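Numine review: two-arm task software for the home builder

I've been running Numine in our shared workshop at Mockus for three weeks now, and I like it a lot more than I thought I would! It's a task planner for two-arm setups (you give each arm its steps, it keeps them out of each other's way), and I paid $116 for the license. Install was painless. The manual, well, bring coffee. 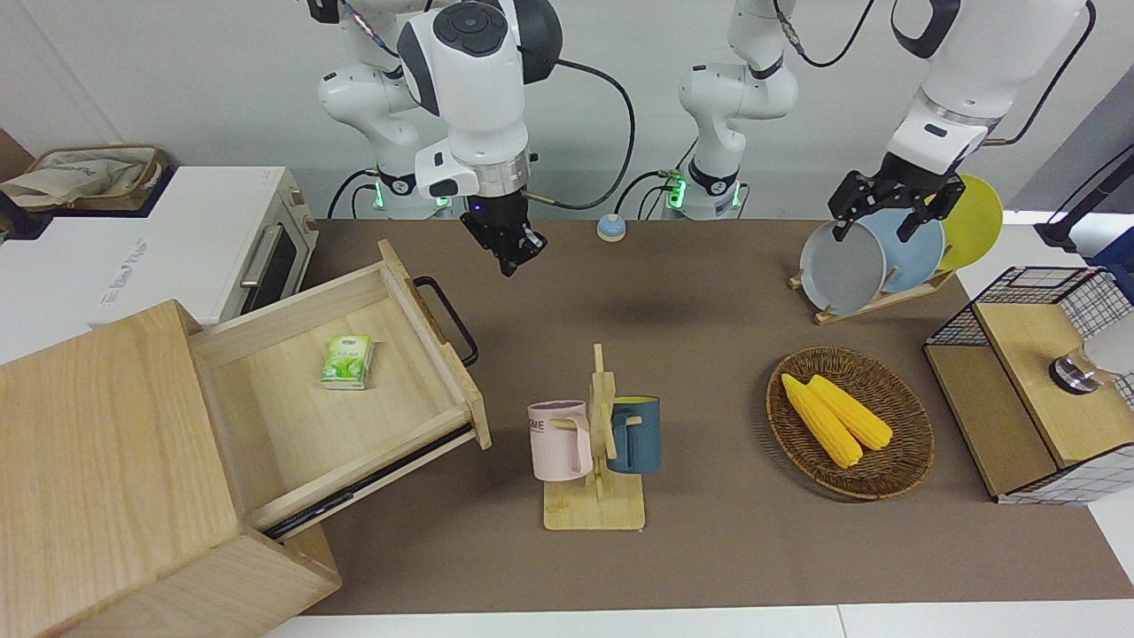
Left gripper on the blue plate, right one free.

My favorite part is the per-object grip settings. You save a grip once and call it up by name in any task, so I have one for mugs, one for corn cobs and a whole family for dishes. Plates are the fussy ones. Taking the gray one by the rim, with the blue and yellow right behind it in the rack, means the fingers have to come in at a decent angle, and Numine lets you nudge that in tiny steps without redoing the whole path. Love it. 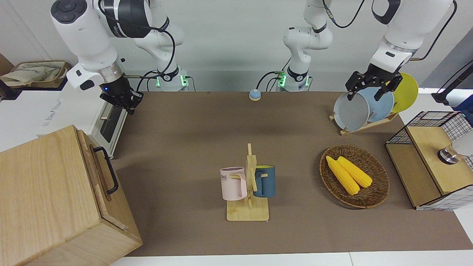
What I don't love: the timeline view gets sluggish on long tasks, and undo only goes back two steps. Two! Please fix that.
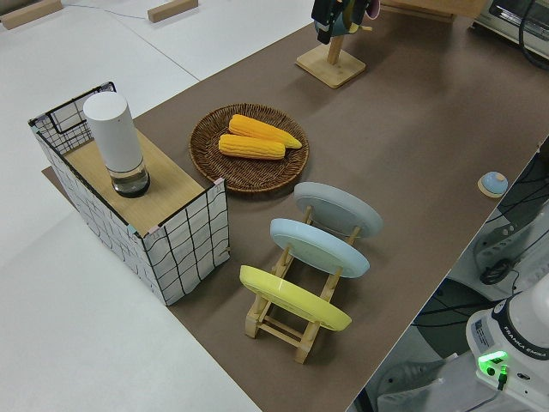
Yolotzin Carrillo commented that undo goes deeper if you turn off autosave first, and that the sluggishness mostly clears up once you split a long task into shorter ones. I'm trying both this week. Four stars for now.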